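Opening-day safety checklist for the touring design exhibition, Drerkstead hall
With comments from the last walk-round, for whoever opens up next

Please go through the list before the doors open at 10 am, and do write your comments in full. The tick on its own is lovely, but the notes are what help the next person.

1. Entrance and ramp
Checked: yes
The ramp is sound and the handrail has been tightened. The hall dates from 1975 and the front doors still stick a little in November, so give the left-hand one a good firm push and then hook it back properly. Visitors with pushchairs will thank you!

2. Fire exits
Checked: yes, with one comment
Both exits open freely. The one beside the Solheim chairs had a stack of empty crates creeping towards it again — these have gone down to the store, and I'd be so grateful if they could stay there. Our limit is 200 visitors in the building at once, and the clicker lives at the front desk.

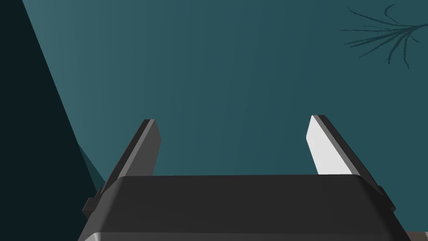

3. Plinths and hanging panels
Checked: yes
All the plinths are level. Panel 42 has been rehung with new wire after it was found leaning, and it now sits very nicely, though I would still give it a gentle tug each morning. The Hiseck lamps are heavier than they look, so two people for any moving, please.

4. Cables and catalogue screens
Checked: partly
The Kutier screens are all tested and labelled. Cable covers are down along the main route, but the last stretch by the bookstall is only taped, and the tape is beginning to curl at one end. New cover on order. Until it comes, keep the rope barrier across.
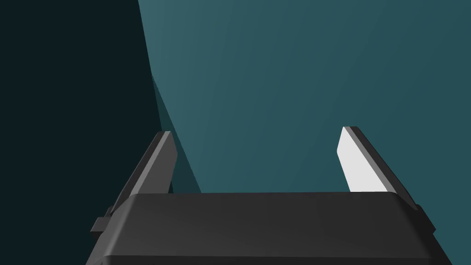
Item 4: charcoal-black gripper with two parallel fingers.

5. Lighting
Checked: yes
Emergency lights were tested for the full time and 100 per cent of them stayed on, a great relief after last month. The spotlights over the textiles get hot, so let them cool before you adjust anything, and use the proper steps (they're behind the cloakroom door).

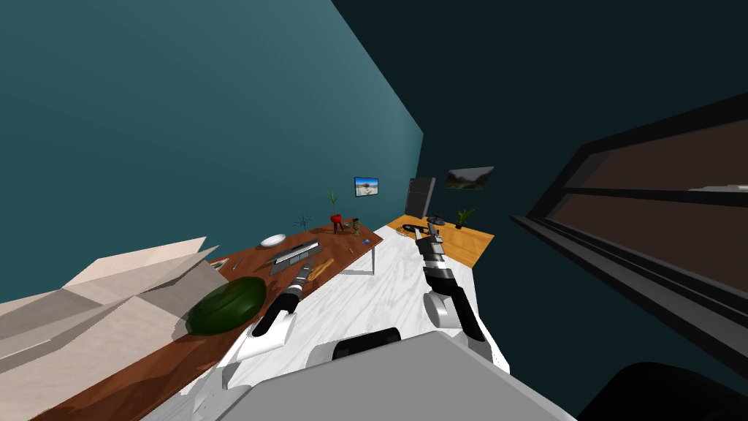
6. First aid and closing up
Checked: yes
The box is full again apart from the small plasters, which do seem to vanish. The accident book is in the top drawer with a pen tied to it — please leave the pen tied. At closing, walk the whole route once more, lights last, and put the keys back in the safe.

Still to do: cable cover by the bookstall, small plasters, oil for the front door hinge.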